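Clinics should tell patients who will see them

By Nivaldo Miranda
December 27, 2023

My wife booked a visit at the Drostutlow clinic in June. She asked for a doctor and was seen by a nurse practitioner. The care was good. Still, she learned who was treating her only when she read the badge.

I have no complaint about nurse practitioners. In a town with 800 households and one doctor, they do most of the work. My complaint is with the booking desk, which gives a time and a room and leaves out the name.
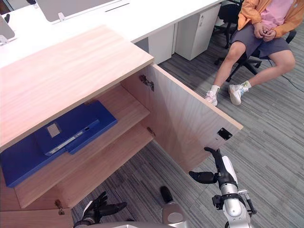
Blue file box on a cabinet shelf.

The fix is cheap. Put the name and the license on the appointment card. The Van Hecke practice, nine miles up the road, has done it for years.
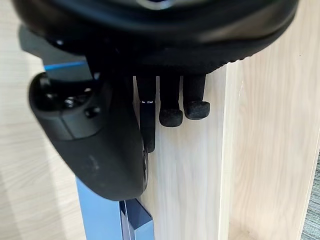 Would patients refuse to see anyone but the doctor?
A few would, and they can wait longer for that slot. Most people with a sore throat want the first opening.

Staff bios would help too. The clinic's page lists where people went to school but not which days they work. 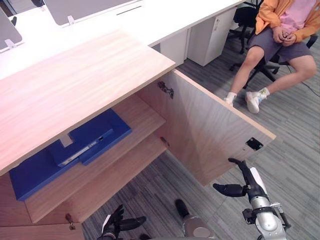

Leopoldo Olvera thinks I am making too much of this, and told me that schedules change so often the card would be wrong half the time. Then call the patient. They already call to confirm.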